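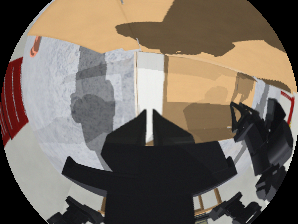 Figure 3. Wrist camera view in the simulator, with the gripper fingers at the center and the second arm at the right.

3. Checking the Wrist Camera View

Complete this section before the first practice run in the Lomumeo simulator. Each student team works from its own copy of the Niven project file. Files saved before January must be converted first (see Section 2).

1. Start the simulator and open the project file assigned to your team.

2. In the View menu, select Wrist Camera. The view is round, and the corners of the window remain black.

3. Confirm that both fingers of the gripper are visible and that their tips are near the middle of the view. If they are not, select Reset Mount and wait for the view to reload.

4. Open the fingers by means of the slider. Stop when a thin gap shows between the tips, as in Figure 3.

5. Turn on Shadows. Dark shapes will fall across the walls and panels. Do not mistake a shadow for an object when choosing a target.

6. Enter your team number and the scene code 291 in the run log, then save.

Note: Straight edges look curved through this lens, most of all near the rim. Judge distance only from the central part of the view.

Caution: The second arm shares the work area. Move one arm at a time until the team has passed the collision check. A run in which the arms touch is scored as zero under Ludeo league rules.

If the view stays black after two resets, close the program and notify the lab supervisor, Mechthild Kaufmann. Requests for a new project file go to Virgil Preda.

Continue to Section 4, Recording a Practice Run.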